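Evura Yard Planner, reviewed after one season in our shop

We build fences, decks and play sets for back yards, and in February we moved our layout and planning work onto Evura, a simulation package sold by Arkeck. It lets you build a customer's yard on screen and then rehearse robot arm work in it before a machine leaves the shop. I run the crew schedule and paid the invoice, so this review is mostly about what the software did to our working days.

One simulated yard, with two close views of the gripper over grass and one wide view of the lawn and fence:
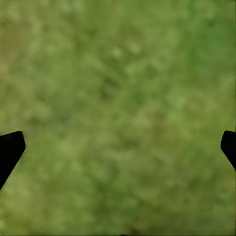
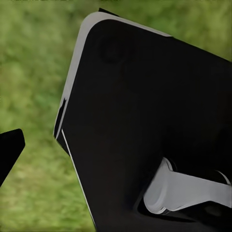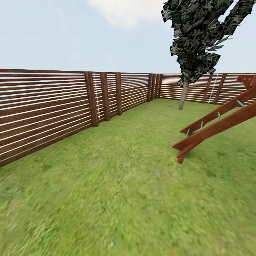 Does the software cut the number of people you need on a crew?

It didn't for us. The crew is the same size it was before, but the work has moved: fewer hours on site with a tape measure, more hours at a desk in the morning, and one person who is now mostly a programmer.

What you get

The license was $3637 for the first year, for 2 seats. That covers the yard builder, a parts library, the arm simulator and email support. Training was extra. We bought the short course, which cost $1665 and was worth it, mainly for the half day on setting reach limits. The manual explains that subject badly.

It installed without trouble on a desktop we already had. An older laptop ran it too, but slowly enough that people stopped using it.

Building a yard

This is the best part of the package. You enter the lot dimensions, drop in fence runs and posts, add trees, and place the play set where the customer wants it. A plain rectangular yard takes less than an hour once you know the menus. Slopes take much longer, and I would not trust the result on a steep one without going out to check.

The parts library came with 53 fence and play set pieces. We used perhaps a third of them. You can add your own, but each new part needs its weight and grip points typed in by hand, and the form clears itself if you leave a field blank. We lost an afternoon to that before we started keeping the numbers in a spreadsheet and pasting them across.

Rehearsing the arm

The simulator is good at reach. If a post or a ladder rail is in the way of a move, you find out at the desk. It also lets you switch between a view close to the gripper and a view of the whole yard. The close view takes getting used to. Grass looks soft and smeared at short range, and new users have trouble judging height from it. Our people now keep the wide view open on a second monitor.

It is weaker on anything that bends. Rope, netting and swing chains behave strangely, and we leave those out of the rehearsal and do them by hand. Wind isn't modeled at all.

What changed for the crew

The two carpenters with the most years here did not want it. Their complaint was that the plan came out of the office finished and they were expected to follow it. They had a point. For the first month we were doing exactly that, and several plans came back with notes on them that would have saved us time if we had asked earlier. Now a carpenter sits in on every yard before it is approved. It adds about twenty minutes and the plans are better.

The heaviest lifting has come down, and people mention that more than anything else. On the other side, the day is more broken up. Someone has to stand by while the arm works, and standing by is dull. We rotate it every hour. I would suggest any shop do the same from the start, and put it in writing - we didn't, and the same person kept getting stuck with it.

Pay was the other question. The person who took over the programming got a raise, and two others asked why. We have since offered the course to everyone and made the raise depend on finishing it. One more has signed up so far.

Compared with what we had

Before this we used Vasiliauskas, a drawing program with no arm simulation. It is cheaper and its printed plans are clearer. We still use it for quotes, and customers like the drawings. We also tried the demo of Drurkley, which had a nicer screen layout but would not accept our own parts.

Support

Replies usually came by the next morning. One crash on saving took three messages to sort out. The fix was a setting for automatic backups that ought to be on by default. Turn it on before you do anything else.

Who should buy it

A shop that already has an arm, or has one on order, will get its money back in planning time. If you only need drawings, this is too much software. A crew of two or three would probably struggle to spare somebody for the desk work.

We have renewed for a second year with the same number of seats. I'd like a third, but the price per seat goes up after the second one and I haven't had an answer on a discount.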